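Workplace Noise and Hearing: Speaker Notes
Stovus Occupational Health Service
Briefing for site managers, 21 March 2024
Speaking time: 24 minutes, questions to follow

Slide 1. Title

Welcome delegates on behalf of the Service. Confirm that the slides will be circulated afterwards and that there is no need to take down figures. Ask that questions be held until the end, except where a term is unclear.

State the purpose of the session. Managers should leave knowing what the revised hearing policy requires of them and by when. The policy applies to all sites from July, including Evico and the Gazi depot. Contractors are covered on the same terms as employees.

Slide 2. Why the policy has been revised

The previous policy was written when most of our noisy work took place in a small number of buildings. Work has since been spread over more sites, and several of the old noise assessments describe layouts that no longer exist. An assessment of that kind gives a manager very little to rely on.

Hearing loss caused by noise is gradual and permanent. People often put it down to age, or first hear of it from their families, who complain about the volume of the television. By that stage the damage has been done. Tinnitus may be present as well and can be the more distressing of the two.

Pause here. There will be people in the room with hearing difficulties of their own, and the tone should take account of that.

Slide 3. What counts as noisy work

The rule of thumb remains useful: if two people standing 2 metres apart must raise their voices to be understood, the area should be assessed. It does not replace measurement. It tells a manager when to ask for measurement.

Remind delegates that exposure depends on both level and duration. A short task with a loud tool may matter as much as a full shift in a moderately noisy room. Impact noise, such as hammering or dropped metal stock, requires separate attention and should be mentioned on the request form. The form has a box for it on the second page, which is frequently left blank.

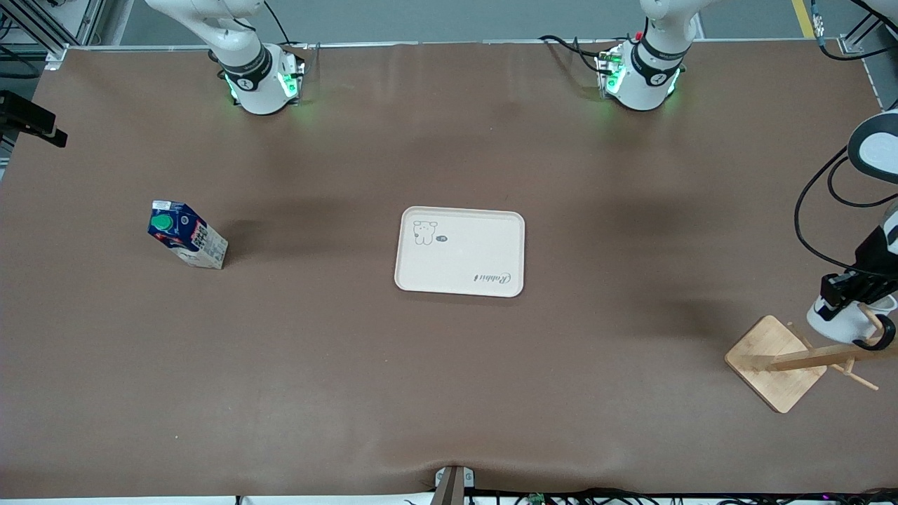

Background noise from ventilation and extraction is also to be recorded. It is often left out of requests on the grounds that it is always there. Constant noise adds to the daily total in the same way as any other, and it also makes warnings and speech harder to follow.

Slide 4. Reducing noise at source

Hearing protection is the last measure to be considered. Before it is issued, managers are expected to have looked at quieter equipment, maintenance, enclosure, distance and the rotation of staff. The order matters, and inspectors will ask for evidence that it was followed.

Refer to the Zerkel workshop. A compressor was moved behind a lined partition and the worn mountings were replaced. Staff at the nearest bench no longer need protection for routine tasks. The work was paid for from the ordinary maintenance budget.

If time is short, omit the remainder of this slide and refer delegates to section 9 of the policy.

Purchasing: noise data must now be requested from suppliers before an order is placed. Procurement will return any order that arrives without it.

Slide 5. Hearing protection

Protection must suit the noise, the person and the other equipment worn. Earmuffs worn over the arms of safety glasses may seal poorly. Protection that blocks too much sound leaves the wearer cut off from colleagues and alarms, and tends to be taken off.

Taking it off, even briefly, sharply reduces its benefit over the shift. Supervisors should wear protection themselves whenever they enter a marked zone, however short the visit.

Slide 6. Hearing checks

Checks will be offered to all staff who regularly work in marked zones. The first is a baseline, taken before exposure begins where possible. Appointments are in working time and travel is paid.

Individual results are confidential. Managers will receive a statement of fitness and any recommended adjustments, together with grouped results where the group is large enough to protect privacy. Please do not ask staff to share their charts.

Slide 7. Actions for managers

Review the current assessment for each area and request a new one where the layout, equipment or hours have changed. Send the Service a list of staff in marked zones. Check that signs are in place and legible. Confirm that replacement earplugs and cushions are in stock.

Attendance at refresher training is expected to reach 100 per cent on every site. Night staff are to be offered a session during their own hours.

Slide 8. Questions

Leave the contact details on screen. Questions about individual cases should be taken privately after the session.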